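Looking after the two-arm cell
Workshop newsletter, October 3, 2018

The two-arm cell at Pranden has been back in daily use since June, and several people who book time on it have asked what gets done to it between sessions. This is the short account. The full checklist is in the binder, and the binder wins if the two disagree.

The cell is simple in layout. Both arms sit on one rail along the front, the walls close off the other three sides, and the electronics hang off the rail where a hand can get at them. When we moved it over from Roltbridge we kept the old wall panels and the old table covering. The covering is due for replacement, but the box-holding runs are still going and we don't want to change the surface in the middle of a set.

Most of the work is cable work. Every time an arm folds in toward the middle, the cable on the upper link takes a bend and the loop above the wrist takes a bigger one. The loops need slack. Too little and the connector at the wrist gets pulled on each reach; too much and the loop swings into the other arm when the two grippers come close. We set the slack with both grippers closed on a carton, since that is the tightest position the cell normally works in.

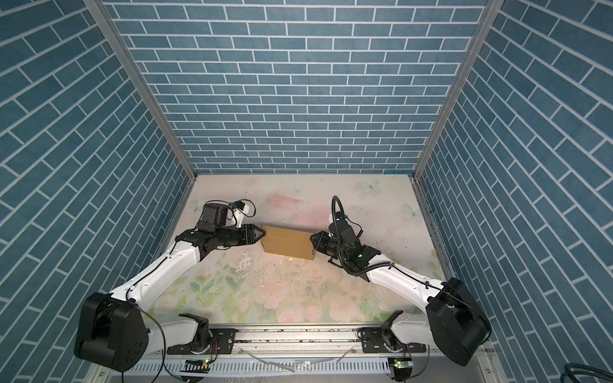

Fekia wrote in after the last issue to say that the loop should be set with the arms pulled all the way back, because a cable that is fine at the center can still snag on a bracket on the way home. We tried it both ways. Setting the slack at the center and then checking it at full retreat catches both problems, and the checklist now has the second step. Do it at slow speed with a hand near the stop.

After the cables come the base plates. The bolts that hold each base to the rail get checked with the torque wrench every 1000 cycles. At the last check the counter read 1172, so we were late, and three of the bolts on the left plate had backed off. They were loose enough to feel with a finger. The arm had been missing its mark on the left side for a few sessions before that, and people had been correcting for it in software -- please don't do that. If an arm starts landing off its mark, stop and check the plate first. Write it in the log even if you find nothing.

If a plate has moved, the arm has to be lined up again before anyone runs a job. The order is:

Power down and lock out both arms, including the one you are not working on.
Loosen the plate, push it square against the stop block, and tighten the bolts in a cross pattern.
Power up and home both arms one at a time.
Bring the grippers together on the gauge bar and read the offset.
If the offset is outside the limit on the sheet, start over. Do not shim.

The last line is there because we found a folded piece of foil under the right plate in June. It had probably been there since Roltbridge.

Gripper fingers wear at the tips. Cardboard is harder on them than it looks, and the dust from it works into the joint behind the fingers. Brush the joint out with the soft brush in the drawer. Don't use compressed air, which drives the dust further in. The fingers on the left gripper were changed at cycle 733 and the ones on the right were changed the same afternoon, though they had some life left in them. A matched pair is easier to set up. 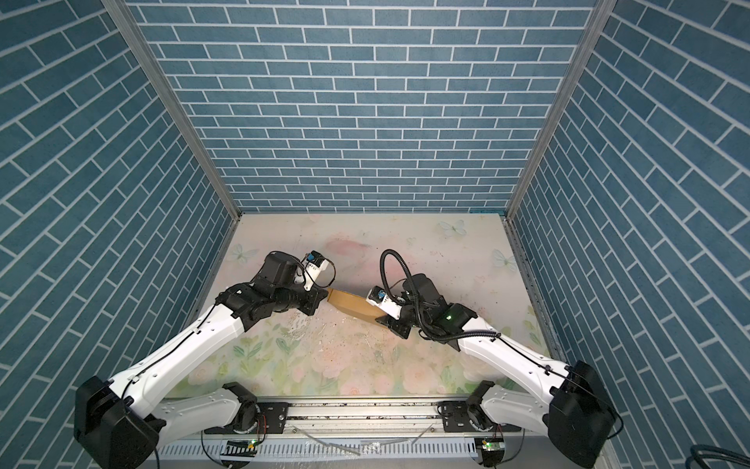
The wrist cameras need a wipe with the lens cloth before the first run of the day, and a check that the bracket screws are tight. They loosen faster than the base bolts do. A camera that has tipped even slightly will throw off the grip position, and the fault looks a lot like a plate that has moved, so check the camera before you reach for the wrench.

Sweep the table at the end of your session. Crumbs of cardboard and grit get pressed into the covering when a part is set down, and they leave marks the cameras can pick up later. The hand brush hangs on the outside of the right wall. Sweep toward the back and then lift the debris out with the pan. Sweeping it forward puts it into the slots under the rail, and those panels take most of a morning to get off and back on.

Spare fingers and one spare wrist cable are in the Halász cabinet, second shelf. If you take the cable, put a note on the order sheet the same day -- the last replacement took three weeks to arrive, and the cell sat idle for two of them.

The next bolt check will go by the counter. Whoever is on the cell when it comes up should do the check before starting the next job.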